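Folding dark clothes on the bed: notes on method

25/02/2022

I fold laundry on the bed because the table in the kitchen is 90 cm across and my trousers are longer than that. A bed has drawbacks as a work surface. It is soft, it is low, and any pressure applied in the middle pulls the sheet toward you. I have written before about the drying rack, and Tullio Pace wrote back to ask what happens after the rack. The answer is below.

Surface

Make the bed first, with the bottom sheet pulled tight and tucked on the long sides. Quilt rolled up against the headboard, pillow behind it. A rolled quilt takes up less length than a folded one and leaves the near half of the mattress clear.

The plaid sheet is useful. The stripes run square to the mattress, more or less, so a leg seam can be checked against them. Dark garments also show up well on it. I tried the same job on a plain navy sheet in the old flat and kept losing the hems.

Sequence for trousers

1. Close the snap and the zip. An open waistband spreads and the fold will not stay square.

2. Lay the trousers flat, full length. If the bed is not deep enough, lay them diagonally. Smooth from the waist down with the flat of the hand, one pass per side.

3. Bring one leg over the other, seam on seam. Gathered waistbands will not lie flat at this point. Leave them.

4. Fold the hem up to just short of the waistband. The gap matters, as a hem that goes over the elastic makes a lump in the stack.

5. Fold once more and press out the air.

Black fabric, flat and folded:

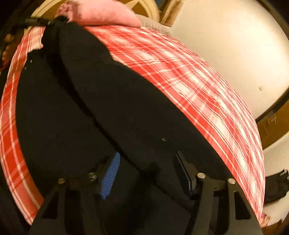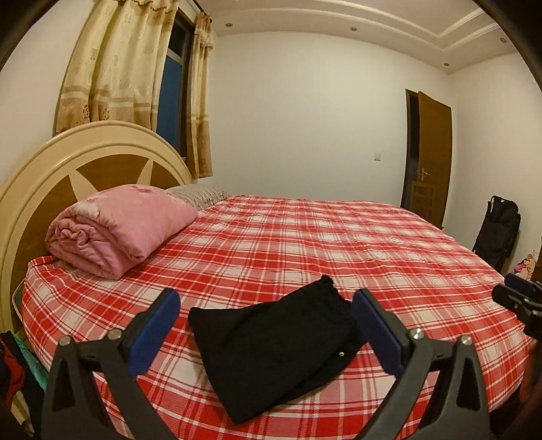
Problems

Lint. Black fabric picks up everything the sheet has to give, and a freshly washed flannel sheet gives a lot. I go over each piece with a roller after folding, outer faces only. Doing it before folding uses twice the tape.

Creases. Elastic waists keep a crinkle whatever you do. Cinzia Sanna steams hers. I measured one pair of mine before and after steaming and the waist came back to the same width overnight, so I have stopped.

Fold memory. Trousers left in a stack for a couple of weeks hold a line across the knee. Rotating the stack helps a little. Hanging helps more, but I have 2 trouser hangers and no plans to buy others.

Weight. One finished stack came to 763 g on the kitchen scale. The shelf bracket is rated well above that, so I can ignore it.

Still to do

Shelf dividers before April. Guido Ferri has offered me some offcuts, which I need to measure first. The shelf sags slightly on the left and I would like to fix that before cutting anything to height.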